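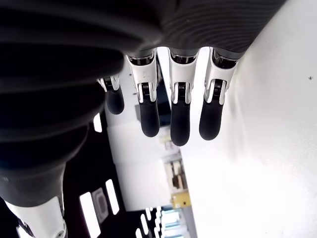 The Plarnham keeper on penalties, muddy goalmouths and playing on

The goalkeeper at Plarnham Town has been at the club longer than the stand. She asked for her name to be left out of this piece, on the grounds that everyone who comes to the ground knows it already and everyone else can manage without it. We met in the clubhouse on an evening in April, before training, with the season nearly done and the Michalski Cup final lost on penalties a few weeks earlier.

She wanted to get the final out of the way first. Plarnham had led until the last minutes, conceded from a corner and then gone straight to a shoot-out, as the Michalski Cup has no extra time.

"I should have come for the corner," she said. "I took a step and stopped. If you take the step you have to keep going, and I've told younger keepers that for years. The ball went over me and their centre half headed it in from close range. It wasn't a great header."

The shoot-out went to the fifth kick on each side. She saved two of the five she faced, and Plarnham still lost.

"People said well done for the saves, and they meant it kindly. But I'd rather have caught the corner and never had to make them."

I asked whether she had studied the Zomier players beforehand. Zomier Athletic have won the cup more often than anyone else in the league, and most of their matches are filmed.

"A bit. I watched some of their league games on my phone on the bus to work. Their captain always goes to the keeper's left, so I went left, and she put it right. The two I saved were from players I'd never seen take one. I just watched their hips and waited."

Waiting, she said, is the part she has had to learn. When she was younger she picked a side during the run-up and dived early, which looked good and let in a lot of soft ones down the middle. A coach at her first club made her stand still for a whole session while the others took penalties at her. She hated it. She still does a version of it before cup ties.

The crowd for the final was some 400, more than she had played in front of before. Home games at Plarnham draw far fewer, and on wet afternoons she can pick out who is coughing. She said the noise made very little difference until the shoot-out, when the Zomier supporters moved round behind the goal.

"There was one man who kept shouting that my laces were undone. I looked down the first time. They weren't."
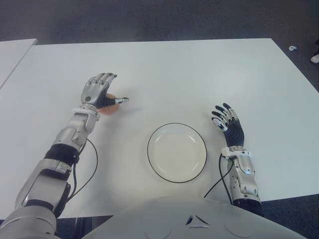
A season on a bad pitch

Plarnham's pitch has been a sore subject all winter. The end nearest the road does not drain, and by the new year the six-yard box there was mostly sand. Several matches were called off and had to be fitted in during the evenings, so the side played a lot of football in a short time and dropped points they would normally have picked up.

"You can't play out from the back on that. We tried it against Droltura Rovers and I passed it to their striker. Well, I passed it to our full back and it stopped halfway. After that I kicked everything."

She thinks the long kicking cost them in the league. Plarnham's forwards are small and quick, and they were asked to win headers all afternoon. The manager changed the shape after the Droltura match and brought in a taller midfielder, which helped, but by then Zomier were well clear at the top.

The club has applied for money to re-drain the road end over the summer. If it comes through, the first home games of next season will be played elsewhere – perhaps at Droltura, who have offered their ground for evening kick-offs. She has no objection to that. The floodlights are better there and the dressing rooms have heating.

Training has changed as well. She now does 40 minutes of her own work before the rest of the squad arrives, nearly all of it on crosses. She used to spend that time on shot-stopping because it was more fun.

"I can stop shots. I'll get slower at it, but I can stop them. Coming out through a crowd is the thing I put off, so that's what we do now. Somebody swings them in, a couple of the girls stand on my toes, and I have to go and get it."

Her shoulder has needed treatment since the winter and she no longer throws the ball out much on her left side. She expects to have it looked at again once the fixtures are finished. She has been asked every summer lately whether she will carry on, and she gives the same answer, that she will see how pre-season feels.
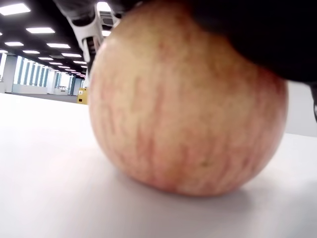
A Plarnham defender told me later that the back line would prefer her to stay for at least another season, mainly for the talking. The reserve keeper is the better kicker, the defender said, but is quiet, and at set pieces they need someone telling them who to pick up.

I put this to the goalkeeper before she went out to train. She said the reserve was getting louder and had started the last league match before the final, when she had shouted quite a lot.

"She'll be all right. She comes for corners, too."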